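Wavley robotics club, workshop notebook
October 2025
Bench 3, keychain task. Written up by Elba Lucero

Really good session. I'm putting it all down while I still remember which bits mattered, so excuse the order.

We settled the task at last. Keychain starts flat on the wood, gets picked up, ends up hanging on one of the two pegs of the white stand. Norbert wanted the mug task for the school demo, but a mug handle is a huge target and I think we'd learn very little from it. A split ring on a short peg is a proper problem! You have to get the ring facing the peg, and with the fob hanging off it the whole thing wants to swing.

Both hands are in play, so the plan is: one gripper lifts by the fob, the other steadies or turns the ring, then over to the peg. We argued for ages about which hand should lead. For now the rule is that whichever gripper is nearer the fob picks up, and the other one helps. Write down in the log which it was, please, every time, or the sorting later is misery.
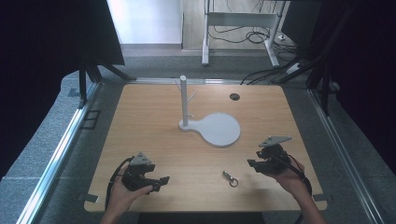
Start position, both grippers open, keychain between them.

Things to keep the same from now on:

Stand goes in the middle of the table, pegs out to left and right. If it gets knocked, put it back before the next go.

Grippers open and facing each other before you call start. In September half of us were starting with them closed and the first second of every recording was different for no good reason.

Keychain can go down at any angle. I'd like plenty of variety here, ring towards you, ring away, ring sideways. Don't be tidy about it.

Go slowly at the peg. I know it's tempting to flick it on (I got one on with a flick and was far too pleased with myself) but a flick is no use to Zorkik, which has to copy us at its own plodding speed. Zorkik is the arm pair, for the new members reading this. Erker is the laptop that does the training and must not be closed while the fan is going!

Target is 82 good demonstrations before we train anything. We have 30 that I'd stand behind. The first lot from September don't count towards it, different stand.

Grip notes. Pinching the fob end-on is hopeless, it rolls. Across the middle is much better, with the fingers square to it and as low as you dare. The flat ends of the fingers want to be just clear of the wood before you close. I kept closing too high and getting only the top curve of the fob, and then it squirts out sideways. Once I started watching the gap between the fingers and forgetting about my hands, it got much easier, and quite fun.

Also had a look at the finger coverings. The edges are rough and there are little flaps sticking out at the lower corners on both. I want to trim those and then see whether thin things catch less. Not changing the covering itself halfway through a set, though, only trimming. 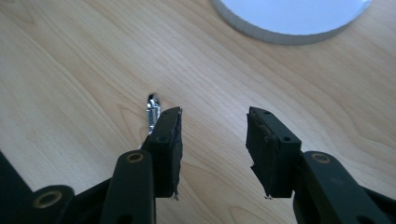
Norbert Kopecký reckons 82 is too few for a two-handed task and that we'll end up wanting 1,000, but he says he'd still train on the small set first, just to find out which half of the job goes wrong. He'd put his money on the handover.

I'd say the peg, so there's a packet of biscuits riding on it.

Fair point about the small set, and it doesn't cost us anything except Erker's evening. If the handover is the weak half we can record that part alone and leave the hanging for later. I'd also love to try the same thing on Čierny, the old single arm, with the ring already facing up. It might manage!

To do next time:
trim the flaps, both fingers
spare keychain, same shape if we can find one
agree what counts as hung (my vote: ring over the peg, both grippers let go, count to 3)
new log sheet with a column for the leading hand

I'm on first for recording, then whoever gets there before Norbert.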